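# Forty cents of flour: a talk with Heriberto Zamudio

*2024-01-04*

Heriberto Zamudio does not like the word "artisan". He told me so before I sat down. "My father was a baker. He made bread, people bought it. If somebody had called him an artisan he would have looked behind him to see who came in."

We met in the back room of Vergara, the bakery which carries the name of the street where his mother was born. It was eleven in the morning, and for him this is already the end of the day. He had a coffee in a glass, and he let it get cold during most of our conversation.

The bakery opened in 2000. Before this, Zamudio worked nine years for an industrial company, Alline, where he was responsible for one line of sliced bread. He speaks about these years with more respect than I expected. "I learned there to write things down. The temperature of the flour, the temperature of the water, the hour. In a small bakery everybody keeps it in the head, and then somebody is sick and the bread is bad for three days."

He still writes it down. The notebooks stand on a shelf above the mixer, and he took one down to show me a page from October. The loaves that week came out flat, and he needed four days to find the cause: the mill had changed to the new harvest and had not informed anyone. He called them. Now they inform him.
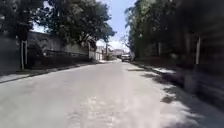 The house loaf weighs 2000 grams and is sold whole, by half or by quarter. Customers asked for smaller loaves many times, and he made them for one winter, but he was not satisfied. A big loaf, he explains, keeps its water inside. On the third day you can still eat it without toasting. "With the small one you have more crust, yes, it is beautiful on the first evening. But people here buy bread two times a week, they don't come every day."

I asked how many he bakes. On a Saturday the number is 312, and it has a simple explanation: the oven takes 26 loaves and he fills it twelve times. To sell more he would need a second oven, and for the second oven he would need the room where we were sitting.

"And then where do I drink my coffee?"

The dough is made with a starter that he brought from his father's shop. He is not sentimental about it. Twice he let it die, once during a move and once by plain forgetting, and both times he took a piece back from his cousin, who had received hers from him. What matters more to him is the rest in the cold, which lasts eighteen hours. When he started, he did it in six. The bread was good, but some of the older customers complained about their stomachs, and so he began to make the time longer, two hours each month, without saying anything. The complaints stopped somewhere at fourteen.

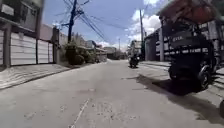

The subject of price came up by itself. In the last two years the bakery raised it three times, and Zamudio put a sheet of paper on the door each time with the calculation: flour, salt, gas, wages, rent. The flour is the smallest surprise for people. In a quarter loaf there is forty cents of it. The gas and the wages are the rest, and he thinks that customers accept a price more easily when they can see what is inside.

Not all of them did. A few now buy at the supermarket on the ring road, and he meets them in the street. "They look at my shoes," he says. "I tell them good morning. Bread is not a marriage."

He sells also to two restaurants and to a small grocery chain, Ballance, which takes rolls on weekdays. For a time it wanted the rolls partly baked and frozen. He made a test, 300 pieces, and ate many of them himself at home, from the freezer, during a whole month. They were not bad, he admits. He refused anyway, and the chain stayed with the fresh ones, delivered before seven.

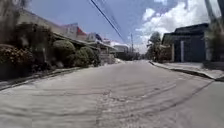

According to Mikuš, the refusal was a mistake, and he repeats it whenever the two of them have dinner. Half of the bakers he knows live from frozen rolls, and with that money they can afford to make the slow loaf properly. Zamudio has heard the argument often and doesn't get angry about it. "He may be right. In five years, ask me again."

There are four people in the bakehouse now, and the youngest is nineteen. Finding her took more than a year. The school in Rarkorstead, where he used to look for apprentices, closed its bakery course and kept only pastry. He finds this sad but also logical: the young people see cakes on their phones and they want to make cakes. So he changed the hours. The first shift starts now at three, not at one, and the shop opens at half past seven – before it was six. He was afraid to lose the workers from the early bus. Some he lost. Others send a neighbor, or they buy in the afternoon.

The cold rest made this possible, he says, and he regrets that he did not see it sooner. If the dough can wait eighteen hours, it can also wait twenty, and nobody must stand at the table in the middle of the night.

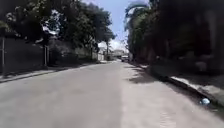
What he would like to do next is rye. The region has grown it for a long time, but most of it goes to animals, and the one mill that still grinds it for people sends almost everything away. Zamudio bought ten sacks in autumn and has been baking with it on Wednesdays, only for the staff and a few customers who promise to tell him the truth. The first loaves were sour and heavy. The crumb stuck to the knife. He scalded part of the flour with boiling water, as he had read in an old manual, and the next batch was better, a bit sweet, with a dark crust.

He cut me a piece of it. I have eaten it with butter and I can say it was very good, though I did not have to promise him anything. He chewed his own piece slowly and made a note in the book: more salt, less time in the tin, try with caraway.

Then the shop bell rang, and he got up to see who it was.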